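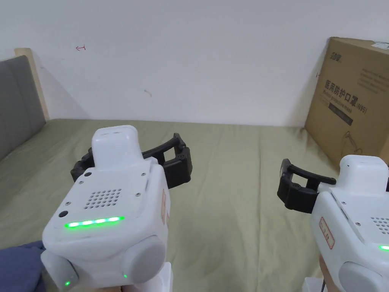 A sage-green sheet on the bed, ready for the folding.
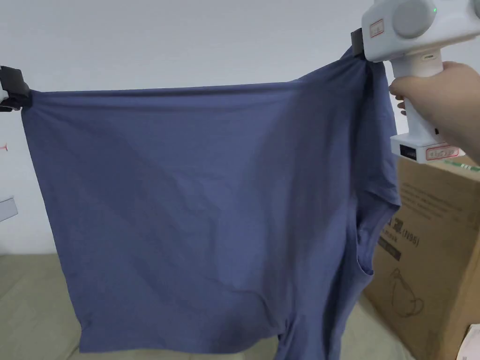 ULLTON, November

A T-shirt held up by its top edge is one of the most cheerful sights in housework. The cloth drops, the creases show themselves, and for a second you can see exactly what you have to work with. This slate-blue cotton one has soft diagonal wrinkles across the front and a hem that has bunched up at the bottom, and I would happily start with it over any dress shirt!

I fold on the bed. I have tried the kitchen table, the top of the dryer and (one bad winter in Studumov) my own knees, and the bed beats them all. It's wide, it's the right height if you kneel, and a plain sheet makes every crooked sleeve easy to spot. Patterned covers are murder on the eyes once you're 40 shirts in.

My method came from a laundry shop on Stellier Street, where the shirts were stacked so evenly that I went in twice just to look. Hold the shirt by the shoulders and give it one good snap. Lay it face down and run your palms from the middle out to the sides. Fold in one side, sleeve and all, then turn the sleeve back on itself so it lies flat. Do the other side to match. Then bring the hem up in 2 folds - never three, which makes a brick - and flip the whole thing over.

The hem is where most people lose heart. Cotton jersey likes to curl under, and if you fold over the curl it stays there until you wear it. Pinch both bottom corners and pull gently before you do anything else. It takes no time and I get a silly amount of pleasure from it.

Storing them is a matter of taste. I stand mine on edge in the drawers of an old Kjærgaard dresser, blues at the left, with the gardening shirts banished to the back. The bottom drawer sticks, so that one gets sweaters.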